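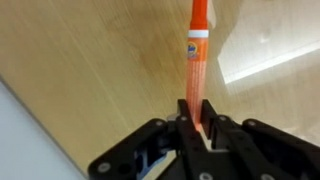
Tide to Go pen, orange with a white band below the cap.

How to treat a fresh stain away from home

Most food and drink spots on washable clothes can be dealt with in a few minutes if you start before they dry. These steps are for cotton, polyester and blends. For silk, leather or anything marked dry clean only, blot and leave the rest to a cleaner.

1. Lift off any solids with a spoon or the edge of a card. Work from the outside in.

2. Blot with a plain white napkin. Do not rub. Printed napkins can leave dye behind.

3. Dampen the spot with cold water — a few drops will do — and blot again.

4. Test your stain pen on an inside seam. If the color holds, press the tip on the stain and move it gently back and forth.

5. Blot off the extra liquid with a damp napkin and let the fabric air dry.

6. Wash as the care label says when you get home. Check the spot before using the dryer, as heat can set what is left.

Grease needs a drop of dish soap at home. Ink is harder, and a pen made for food stains may do little for it.

For travel I keep a pen, napkins and a 59 ml bottle of water in a Golholm zip pouch. The pouch holds up to 100 grams before the seam pulls, so I leave the spoon out.

Updated 11 September 2021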